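Reserving a shared workroom for a monthly meeting

Posted in Rooms and Facilities by Kristýna Brabec

Our residents' association wishes to reserve the shared workroom at Flamier from April onward, one evening a month. The form requests a "class of use" and a deposit of 500. We are a group of 7 and will bring only papers. Which class applies, and is the deposit returned?
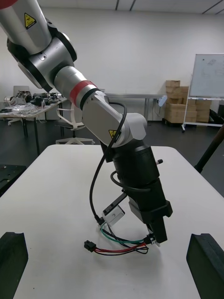 White table, silver-and-white arm

Horácio Pacheco
Please select Class B, meetings without equipment. The deposit is returned after the final session, provided that the key has been handed in and the sign-out sheet is complete. Associations registered in the district are also entitled to the reduced rate - enter the registration number in the second field, or the full rate will be charged. Requests are handled in order of receipt.
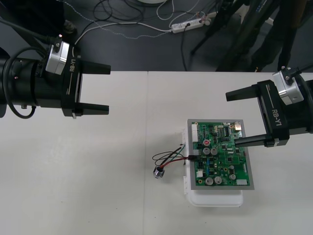
Two arms marked RB-Y1 over a white tabletop

Uthai Saithong
We paid the deposit last year and received it back, although it took a while. Ask for room 205 if it is offered. The heating is better.

Juniper Ruiz-Ortega
The above is correct regarding Class B. Please note that a recurring reservation must be renewed every six months. The office does not send reminders.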